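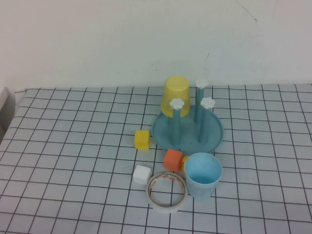
Subject: Re: [oldhouses] Hairline cracks coming back through fresh paint
From: Mireille Hamdan
To: oldhouses list

Octavio Castaño wrote:
> We had the back bedroom painted in August and the cracks are already
> showing again, same places as before. The painter filled them with
> ready-mixed filler, sanded, and put two coats of matte over the top.
> He says it's the house moving and there is nothing to be done. Is
> that true? I don't want to pay for the same job twice. Also, can I
> touch up just the bad spots, or do I have to do the full wall?

Octavio,

Your painter is half right. Old plaster moves with the seasons, and a fine crack that opens and closes a little will push out any hard filler sooner or later. There are still a few things he could have done.

First, find out whether the crack is only in the paint and the skim coat or whether the plaster behind it has let go. Press on both sides with your palm. If it gives, or if it sounds hollow when you knock, filler won't hold and you need to fix the plaster back to the lath before anything else. Noémie Ferrand posted a good write-up on plaster washers last winter. It should be in the archive under "ceilings."

If it's solid, open the crack up. I use the corner of an old scraper and cut a shallow V along the full length, and past the end of it by the width of a hand. Brush it out, dampen it, fill it in two passes. I use Vedico, the powder you mix yourself, and I leave it overnight between passes even though the bag says 4 hours. Then a strip of fine mesh and a thin skim, feathered wide. Skipping the mesh is the usual reason they come back.

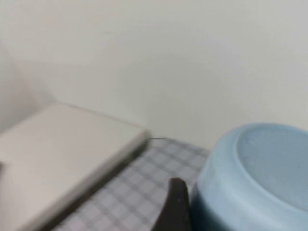

Back wall and inside corner, off-white matte.

Corners are a separate problem. Two walls move in different directions and mesh folded into the angle tends to tear. I now run a thin bead of paintable acrylic down the corner, smooth it with a wet finger and paint over it the next day. It isn't traditional, but mine has lasted 5 years.

On touching up: with matte you can sometimes get away with it, if you have paint from the same can and the wall was done recently. Use a small roller, never a brush — the brush marks catch the light from the side. After a year or so I would do the whole wall, corner to corner. Off-whites are the worst for this. I once patched a Keten off-white with a new can of the same color and could pick out every spot from the doorway.
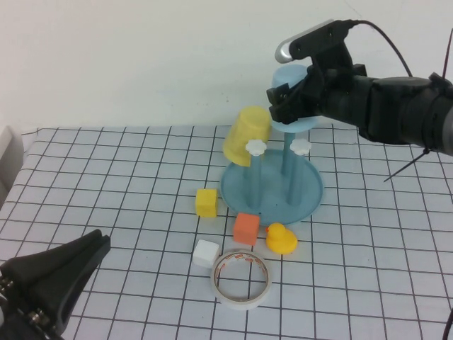 For primer, thin your first coat over the bare filler or it will dry flat and dull in patches. Brunet sells a cheap sealer that does the same job. It smells, so open a window.

Before you spend anything, draw a pencil line across each crack, write the month next to it and leave it until spring. If the two halves of the line have shifted, ask someone to look at the gutters and the footing on that side. Romain Fleury had that on his gable end, and it was a blocked downspout.

I'm at the house on Saturday if you want to borrow the mesh. I have most of a roll left.

Mireille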